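Anyone else quit the dryer for jeans?

kettlemoss
Okay so I moved into a place in Prurkia where the laundry room is shared and the dryers run hot enough to bake bread. I ruined 2 pairs of black jeans in one summer (they went this sad brownish gray and shrank an inch in the leg). Since August I've been hanging everything on a Klinhom rack by the window and I love it! But they dry stiff as a board. What do you all do about that?

brindle_oaks
Shake them hard before you hang them, then ten minutes on no heat at the end. That's it. I've had my Travier pair for 4 years this way and the knees are only now going.

tunafish77
Gonna disagree with the whole premise. It's the washing that kills black denim. I wash mine maybe every couple of months, cold, inside out, and then they go in the dryer like everything else. Still black.

kettlemoss
Every couple of months!! I ride a bike to work, I would be asked to leave.

brindle_oaks
tunafish77 you say this in every denim thread and then someone with a sweaty job shows up. Some people have to wash their pants.

tunafish77
Fine, but then use less soap. Half the stiffness is detergent that never rinsed out. Try a second rinse before you blame the rack.

pocketlint_
Second rinse helped me a lot, I'll give tuna that one. I also fold mine over the bar at the thigh so there's no crease across the knee. Was using Stellutora dark wash for a while, smelled great, did nothing for the color that I could tell.

kettlemoss
Did the extra rinse last night and they're softer for sure, still a bit crunchy at the waistband. I can live with crunchy. My black pair is folded on the bed now:

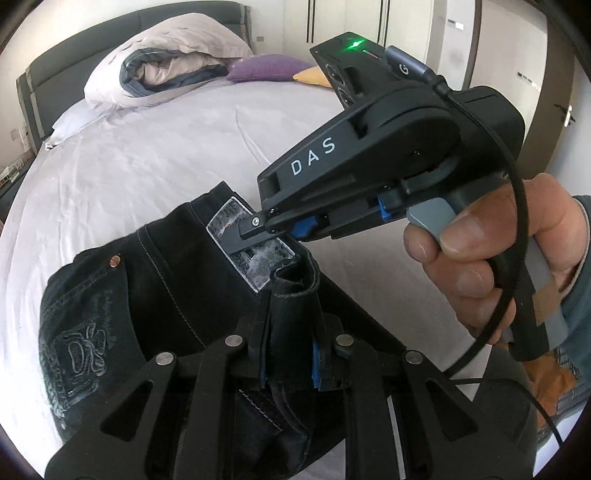

Related threads
Is cold water enough for towels?
Drying racks for small apartments
White vinegar in the rinse, yes or no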